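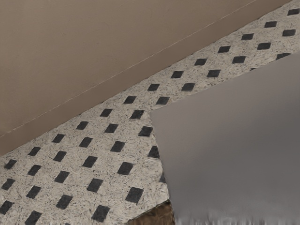

Can it put the dishes away yet?
Posted March 29, 2018

I get asked this most times I mention what I do, usually by someone standing at a sink. The short answer is no. The longer answer depends on which part of the job you mean, and I said last month I would write it up properly.

For the past while I've been working evenings on Stallisent, a simulated kitchen for testing arms with a gripper on the end. It has cupboards, appliances, a tiled floor, and things left around the way people leave them. You give the arm a chore and it has a go. Nothing gets broken that can't be reset with a keystroke, so we can let it fail as often as it likes, and it likes to.

My day job is at the Ó Gríofa packing shed outside Batside, where we have had two palletising robots on the floor for years. They are very good. They pick up the same carton from the same spot and put it where the last one wasn't. If a carton arrives crooked they stop and wait for one of us. I mention this because visitors see them going and assume a kitchen would be easier, being smaller. It's a lot harder. A pallet line has been arranged to suit the machine, down to the paint on the concrete. My kitchen has been arranged by me and three kids, and the drawer with the tea towels in it sticks.

Opening a door is a fair place to start. A person reaches for a fridge handle without looking, hooks a couple of fingers behind it and leans back. The arm has to work out where the handle is, get its fingers either side of it, close them, and then pull along an arc, because the door is on hinges. If it pulls straight, either the grip slips or the arm strains against the door until the run is stopped. If it approaches a bit too low it bumps the side of the handle and pushes it away. Long bar handles are kinder than knobs, at least for our gripper, as there is more to get hold of.

Then there is everything nearby. A soft drink can on the next cabinet is no trouble to you or me. To the arm it is something to go around, and going around it can mean coming at the handle from an angle where the wrist runs out of travel. Half of what we call tidying up is knowing what can be ignored.

In the last batch we ran 878 attempts at one short list of chores: open a door, close a drawer, press a button, move a can from one surface to another. Button pressing came out best by a long way. Closing beat opening, as you'd expect, since you can close most things with a shove. The can was in between. I'm not going to put a table up until I've checked how the half-successes were marked, as I suspect I was generous on the drawer.
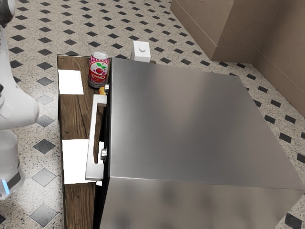
One reader emailed after my last post to say that none of this counts until it happens in a real house, and that a dishwasher from the eighties already does more housework than any arm will in her lifetime. She would be happy with a machine that got it right 80 per cent of the time, she wrote, provided the other 20 didn't involve her good glasses.

I agree with her about the dishwasher. It's a robot that had the sense to be a box. On the 80 per cent I'm less sure. At the shed, a machine that dropped one carton in five would be out the door by smoko, and I think most people would lose patience with a home one just as fast. You'd end up standing beside it, and then you may as well do the dishes.

She's right about real houses too. A good result in Stallisent tells me the plan was sensible. It doesn't tell me much about a greasy handle or a perished door seal. There's a workshop over at Surthorpe with an arm on a bench and an old fridge, and they've offered us time on it in April if we bring our own gripper pads. Before then I want to do a longer batch, up to 1,000 runs, on doors only, with the clutter shifted around between them.

If you have a cupboard or drawer at home that you think would beat a robot, send me the measurements and what sort of handle it has. Ours with the tea towels is already on the list.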